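Wound Closure Skills, Corkell Building
Handout 2: Thread tension, bite and the edges of the wound
Room 114, September block. Bring this sheet with you and write on it.

Most of what gets passed around about suturing is habit. Somebody was taught a rule by somebody who liked rules, and it ends up on a slide with a bullet in front of it. I will give you the ones I think hold up, and I will flag the ones I have doubts about. You should doubt some of mine.

1. What a stitch is for

A stitch holds two edges next to each other while the body does the joining. The thread does not heal anything. Students nod at this and then pull as if the thread were a cable tie. Tissue swells after it is cut and handled. A loop that looked snug when you tied it may be a tight loop later on, and a tight loop can starve the strip of tissue inside it.

The Brophy notes, which some of you have from last year, say to "tighten until secure." I have never found out what that means. Use this instead: bring the edges together until they touch, then stop. If the surface blanches or bunches up between the thread and the wound, you have gone too far.

2. The seam

Look at the line where the two sides meet before you look at your knots. Good knots over a bad seam are still a bad closure. The usual fault is an edge that rolls inward, so that outer surface is pressed against outer surface. Those surfaces don't join well. From the top it can pass for a neat, narrow line, and that is why I don't trust closures judged from across the table.

A dark crease along a seam deserves a second look. It may be shadow and nothing more. It may be an edge that has turned under. Angle the light, then lift gently with forceps and check.
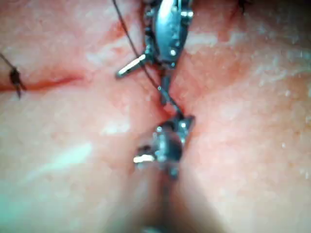 Fig. 1. Taut thread beside the central seam, two metal tips at work. Note the darker crease where the sides fold together.

Thread under tension runs straight, and students like that because it looks tidy. I would not read much into it. A straight thread tells you there is pull on it. It does not tell you how much, or whether the tissue at the far end can take it. Watch the tissue.

3. Handling

Grip the needle with the needle driver and leave the thread alone where you can. Metal jaws can crush or nick a strand, and monofilament is the worse for it. A damaged strand may look fine and break at the knot. If you must hold the thread in an instrument, hold the part you are going to cut off.

The same goes for skin edges. Toothed forceps used lightly do less harm than smooth ones squeezed hard. The Putville manual has this the other way around and gives no reason. Try both on the practice pads and look at the marks.

4. Entry and exit

Enter with the needle point at a right angle to the surface and turn your wrist so it follows its own curve. Pushing a curved needle in a straight line tears a bigger hole than it needs. Take the same depth and the same distance from the edge on both sides. Uneven bites leave one edge sitting higher than the other, and no amount of knot work will hide the step.

Some bleeding at a puncture is ordinary. Blot it, give it gentle pressure, and look again before you decide anything. The old advice to cinch the stitch down to stop an ooze is popular and I think it is mostly bad. Bleeding that doesn't settle needs a supervisor, and a tighter loop only hides where it comes from.

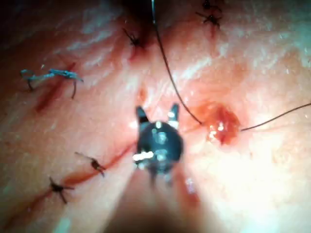
Why not pull the thread through quickly once the needle is out?
Fast pulling drags on the hole and can saw through soft tissue, especially with braided thread. Draw it through slowly, in line with the path the needle took, and steady the skin beside the exit point.

5. Spacing

You will hear fixed numbers for this. Be wary of them. Spacing depends on the site, the thickness of the tissue and how much the edges want to pull apart. If the wound gapes between stitches, they are too far apart. If you can't see a gap and you are adding more anyway, ask yourself what for.

Before next session

Read the Kenitz chapter on knots, page 24 onward. Skip the table on knot strength, which compares threads of different sizes as though they were the same. Close one straight cut and one curved cut on your pad, leave the tails long, and do not trim out your mistakes. I want to see them.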